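Workshop tips: getting a wiping program to behave around furniture

Notes on planning and control software for dusting and wiping jobs, from the Tarkura bench

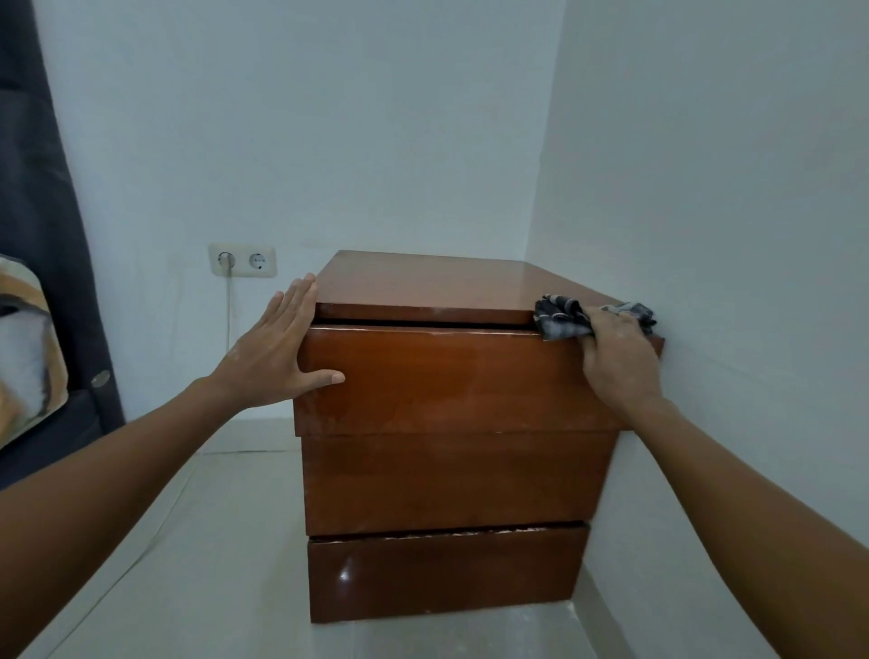
Wiping down a three-drawer cabinet in a corner, one hand bracing the side.

These tips are for people who already have an arm or two running and want it to wipe a household surface without shoving the furniture across the room. Most of them concern software settings. We run the Stavik planner with a Vuken force controller under it, but the same advice should carry over to other setups with the names of the menus changed.

Plan for two hands

Small cabinets are light. If one arm pushes a cloth along the top, the whole piece can slide or twist. People brace it with the free hand and hardly think about it. In the planner, treat the brace as its own task with its own start and finish, and make the wipe wait for it. Don't tie the two arms together in one long motion. When something goes wrong you want to stop the wipe first and let go of the brace second.

Give the bracing hand a flat patch on the side or an upper corner. Set it to hold position softly, with a low push toward the furniture. A stiff hold will fight the wiping arm and you will hear the motors complain.

Watch the drawers

A thumb or fingertip resting on a drawer front is fine for a person. A planner doesn't know that a drawer is a separate piece unless you tell it. Mark each drawer front in the model as a part that can move, even if it has no handle, and keep any sideways force on it low. If a drawer front sticks out past the ones beneath it, model the step. A plain box will put your collision margin in the wrong spot.

Shiny tops fool depth cameras

Varnish and gloss paint reflect the walls, and a depth camera may read the reflection as a surface well below the real one. We have had the Hunt viewer show a neat hole in the middle of a perfectly good tabletop. A few things that help:

Fit a plane to the front and side edges and ignore the middle.

Turn off hole filling. It tends to fill the hole at the wrong depth.

Touch the top lightly in 2 spots before the first stroke, and correct the height from the contact reading.

Keep the colour image for checking the outline only. A wall corner reflected in the varnish looks a lot like an edge, and the edge finder will happily split the top in half along it. Set a minimum contrast, then check the result by eye.

Don't try to model the cloth

We wasted most of a June on this. A bunched rag changes shape with every stroke, and tracking the folds gave us nothing we could use. Now the cloth is a soft lump with a thickness range, and the force controller takes care of the rest. If the rag has stripes or patterns, mask it out before running any segmentation, or it will come back as several objects.

The one part worth tracking is the bit that hangs over the front edge. Add a little clearance there so the hanging fold doesn't get caught in the gap above the top drawer. If your gripper can reset its hold on the cloth, do that between strokes, while it's lifted.

Stroke order

Start at the back and pull toward the front. In a corner, do the strip along each wall first, with a smaller step, and then the open area. Running into the corner at full speed is the usual cause of a force trip. Lower the speed limit over the last bit before the wall and put it back up afterwards.

Overlap the strokes by a third of the cloth width. Less than that leaves streaks on a dark finish. More than that is just slow.

Finish with the front edge as a separate pass. The wrist has to tip over the edge, and the planner will pick an odd elbow position if you leave it to choose. Save a good starting pose and reuse it.

Cords and outlets

A cord hanging from a wall outlet beside the furniture is the item most likely to be missed. It's thin, it's often close to the wall colour, and it can pass right behind the bracing hand. Draw a keep-out zone by hand from the outlet to the floor, a good bit wider than the cord, and extend it along the floor if the cable carries on. Automatic detection is fine as a second check — I wouldn't lean on it alone.

If the outlet is within reach of the side you brace, move the brace point forward. Don't shrink the keep-out zone to make a path work.

Logs worth keeping

Save the force on both arms, the commanded speed and the planner's reason for each stop. Skip the full video unless you're chasing a camera fault. Our folder had 1,029 run logs in it before we sorted out naming, and finding the bad ones was a chore. Put the surface type in the file name: gloss, matte, glass, cloth. We keep the last 24 and archive the rest.

Replay the old logs after every controller update. A change to the force filter can look harmless in simulation and still make the arm chatter on varnish.

Quick checks before a run

Is the brace task set to finish after the wipe?

Are the drawers marked as movable?

Has the keep-out zone been redrawn if the furniture was shifted?

Is the cloth thickness range right for today's rag? A folded towel needs a new value.

Does the stop button release the wiping arm first? Test it with the arm lifted, then again with light contact.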